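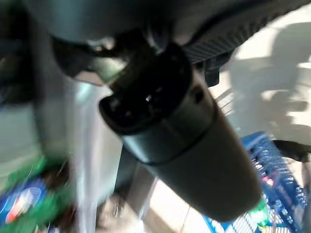
Retail Operations I
Unit 4: Shelf Layout and Stock Rotation
Instructor: Mamta Garg

Read this before the Sunday lab. Bring your completed Worksheet 4A.

4.1 Terms

Facing: one unit of a product visible at the front of the shelf. A product with three units side by side at the front has three facings, no matter how many stand behind them.

Depth: the number of units in a row from front to back.

Shelf capacity: facings times depth, times the number of layers if the product is stacked.

Planogram: the drawing that shows which product goes where and how many facings it gets. In this course we use Planeo to draw them. Hand drawings are accepted if they are to scale.

Days of supply: units on the shelf divided by average daily sales.

4.2 Setting the number of facings

Start with sales. A product that sells faster needs more room, or it runs out before the next fill. Then check case size. If a full case does not fit on the shelf, the leftover units go back to the stockroom and get handled twice.

Worked problem. The Lindholm store sells 598 units of a canned soup in 26 days. Average daily sales are 598 / 26 = 23 units. The shelf is filled once a day, and the store wants two days of supply on hand, so it needs room for 46 units. The shelf is 7 cans deep and the cans are not stacked. 46 / 7 = 6.57, so we round up to 7 facings. Capacity is then 49 units.

Always round up. If you round down you have not met the target.

4.3 Vertical placement

Eye level usually goes to products with a good margin or strong sales. Heavy and bulky items go low. Light items with slow sales can go high. Children's products are often placed lower than you would expect, at the child's eye level.

Leave a gap above the tallest item so that a hand can get in and lift the product out. Students forget this every term. A planogram that fills the full height of the shelf looks good on paper and cannot be shopped.
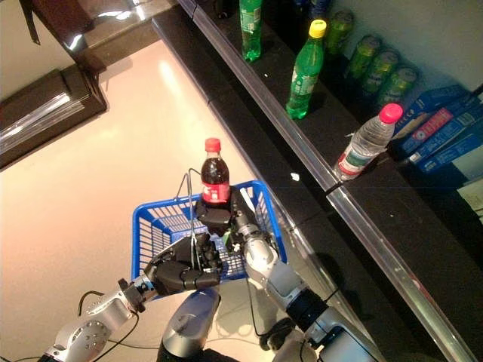

Bottled drinks need extra care in a planogram. Bottles of different sizes may share a shelf, and the shelf height is set by the tallest one. Measure to the top of the cap, not to the shoulder. With a cola bottle like this one, the red label sits around the middle, so the price rail must not stand high enough to cover it. Record width at the widest point of the bottle.

4.4 Rotation

First in, first out (FIFO) means older stock is sold first. For dated goods, use first expired, first out (FEFO). The two give the same result only when deliveries arrive in date order.

Steps for a manual fill:

1. Pull the remaining stock forward.
2. Check dates on what is there.
3. Place new stock behind it.
4. Turn labels to the front.
5. Flatten the case and clear the aisle.

The Manalastas case in your reader shows what happens when step 2 is skipped. Read Krajewska's notes on it as well.

4.5 For the lab

Work in pairs. Each pair gets a shelf section 200 cm wide and a product list. Turn in one planogram and one page of calculations. Show the daily sales figure for every product. Jonalyn Ignacio will be in the lab to check measurements before you start drawing.

Next unit: receiving and stockroom layout.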